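Farnora Adds Salmon Pink to Venter Plastic Plate Line

FOKCOMBE – Aug 8, 2021 – Farnora, a maker of plastic tableware for canteens, schools and care homes, has added a salmon-pink plate to its Venter line. Orders are open to trade customers.

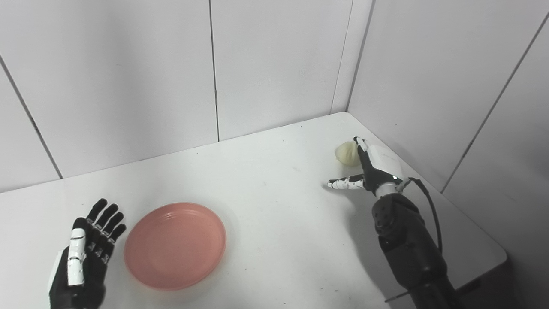 Salmon-pink round plate on a matte white tabletop, with white wall panels behind. Photo: Farnora

The new plate is round, with a slightly raised rim and a flat center. It is made in the same mold as the existing Venter side plate and has the same diameter of 19 centimeters. Customers who already use Venter side plates can add the new color without changing racks, carts or storage boxes. Mixed stacks of old and new colors are supported.

The flat center is the main feature of the Venter shape. Food that is served whole, such as a roll or a piece of fruit, sits on a level surface, and portions that are cut at the table can be cut with the plate resting flat. The rim gives the fingers an edge to lift from and holds back a small amount of liquid. The plate is intended for bread, snacks, desserts and cold starters. It is not intended for soup or for dishes served in a deep sauce.

Salmon pink was chosen after buyers in the care sector asked for a plate that stands apart from a white table. Farnora's earlier Venter plates were sold in white and pale gray, and both are hard to pick out against a white surface, above all at the rim.

"The request we heard most was for contrast with the table," said Abla Atallah, product manager for tableware at Farnora. "Most of these dining rooms have white tops and light walls. We compared several samples under the same lamps, on the same top, and the pink kept a clear outline without changing the look of the food very much."

The comparison took place at Farnora's workshop in Fokcombe, where samples were placed on a white tabletop with white panels on the adjoining sides. Each sample was viewed empty and then with light-colored food. Stronger reds and oranges were dropped at this stage. They gave more contrast with the tabletop but cast a visible tint on pale food placed close to the rim. A light peach was also dropped, as it was difficult to tell from white under warm lighting.

The color is mixed into the plastic before molding and is not a surface coating. Small scratches from normal use therefore show the same color underneath. As with other Venter products, knife marks will become visible in time, and Farnora advises replacing any plate with a cut deep enough to catch a fingernail.

The plate may be washed in a commercial dishwasher at up to 70 degrees Celsius. It should be racked with space between plates and left to dry fully before stacking. It is not suitable for ovens, grills or hot plates. Abrasive pads and undiluted bleach should be avoided. Tomato sauce, curry and similar foods may leave a stain if they are allowed to dry on the surface – rinsing within the hour is normally sufficient.

Plates are packed in cartons of 200, with a paper sheet between stacks. Part cartons are available through the Cleltero trade catalog, which handles smaller orders for Farnora. The product carries the standard Venter warranty of 2 years against cracking and warping in normal use. Staining, knife marks and damage from heat above the stated limit are excluded.

White and pale gray remain in production, and no existing item is withdrawn. Prices for those colors are unchanged from the April list. The salmon-pink plate is priced at the same level as pale gray. Color may vary slightly from one production batch to the next, and customers who need a close match across a large order should ask for plates from a single batch when ordering.

A matching bowl is under review. "The bowl has a thicker wall, and the same pigment mix comes out darker in it," Atallah said. "We would want the two to match on the table before we offer them together." No release date has been set for the bowl.

Sample plates can be requested by registered trade customers through their regular Farnora sales contact. Requests should state the type of site, the color of the dining tables and the dishwasher program in use. One sample is supplied per site.

About Farnora
Farnora designs and molds plastic plates, bowls, cups and trays for group dining. The company is based in Fokcombe, where it runs its design workshop and main warehouse. Its product lines include Venter plates and bowls.

Press contact
Abla Atallah
Product Manager, Tableware
Farnora, Fokcombe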